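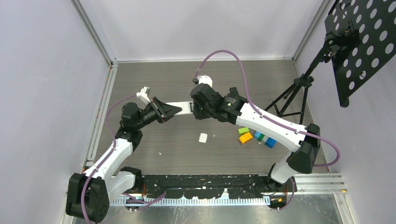
3 min read

Two arms, two kinds of fingers, and a pile of toy blocks

Jun 16, 2024

So the gripper comparison at Travano has finally started, and I got to spend most of a day hanging over the edge of the cell with a notepad and a coffee I kept forgetting to drink. If you've been reading my posts since last September you know I've been whining about this one for ages. It's on!

The short version for anyone skimming: Travano is putting two finger designs through the same blocks on the same tabletop. The first is the Sovetti finger, the long skinny one with rounded ends that people either love or can't stand. The second is the Grarnov, which is stubbier and cheaper and (my opinion) a lot easier to live with when you have to swap one at the end of a shift. Each design gets 770 grasp attempts before anyone is allowed to draw a chart. I asked if I could see numbers early and got a very polite no.

The tasks are pretty plain. Pick up a block and put it down on a mark. Pick up a block that's touching another block. Then the handover, where one arm passes a block across to the other in the middle of the table, and this is the part I'd buy tickets for. The two arms have to come in nearly nose to nose, and the planner gets very careful in there. I watched one handover creep along so slowly that I started leaning forward as if that would help.

Blocks sound like baby stuff, I know. But a studded brick stacked on another brick is a mean little object for a gripper, because the edges catch and the stack wants to come apart when you squeeze it in the wrong spot. The plain cubes are friendlier. The crew wanted both in the mix, and after watching a while I'm on their side.

The other half of the project is cameras, and I didn't expect to care as much as I do. Each arm carries its own wrist view, and then there's a fixed view over the whole workspace. Travano wants to know how much the wrist views really buy you. Some of the runs will use everything, some will use only the fixed view, and I've already put lunch on the wrist views winning by a mile. From way up there a block behind a forearm might as well be in another state, but from down at the fingers you can pick out the studs on a brick. 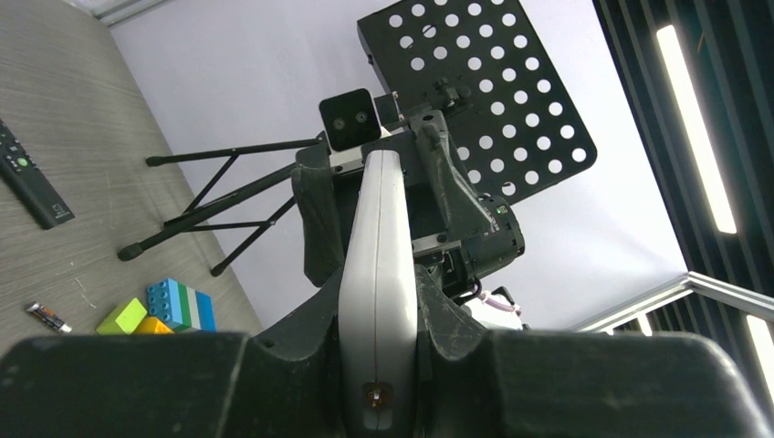
Looking past one finger toward the tripod, with the blocks down on the left.

The controller is called Từ, and yes, everybody says it differently, me included. It's the same build on both arms for the entire comparison, with the same speed limits and the same grip force ceiling, so that part should be fair. What I like about it is the way it gives up. If a grasp looks bad it backs off, opens, and tries again up to 4 times before it calls the attempt a miss. The older controller would just keep shoving, and I have the bent fingers in a drawer to prove it.

A few things I scribbled down while I was there. Changing fingers takes 10 minutes if the screws are behaving, and you recalibrate after every change, no exceptions, even if you're hungry. The Sovetti pair reaches into tight spots better, at least to my eye, and I'd be surprised if it doesn't take the touching-blocks task. The Grarnov pair felt steadier to me on the handover. I could be completely wrong about both, and there's a comment box down there for when I am.

Cable routing is still the thing I'd fix first. A wrist that can turn that far needs slack, and slack likes to wander into places you don't want it. I brought this up and was told it's on the list, somewhere under the calibration script and a new set of screws.
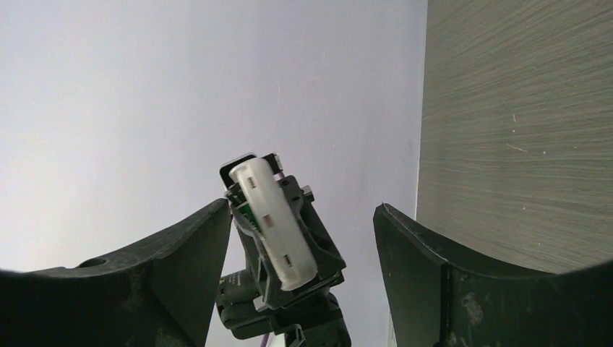

The other item on that list is wear. Fingers get scuffed up fast in this kind of work, and a scuffed finger can hold a smooth block differently from a fresh one, so the plan is to check surfaces every 22 attempts and write down anything that looks new. It's dull work and I'm glad it isn't mine, but I've seen more than one comparison go sideways over exactly this, with the second gripper getting blamed for something the pads were doing.

The Sovetti runs go first and the Grarnov runs follow right after. Once both sets are finished I'm supposed to get the full table, misses and all, and I'll put it up as soon as I'm allowed. If you've run either of these fingers on your own arms, tell me what you were picking up and how hard you were squeezing, I really want to compare notes before the results come in!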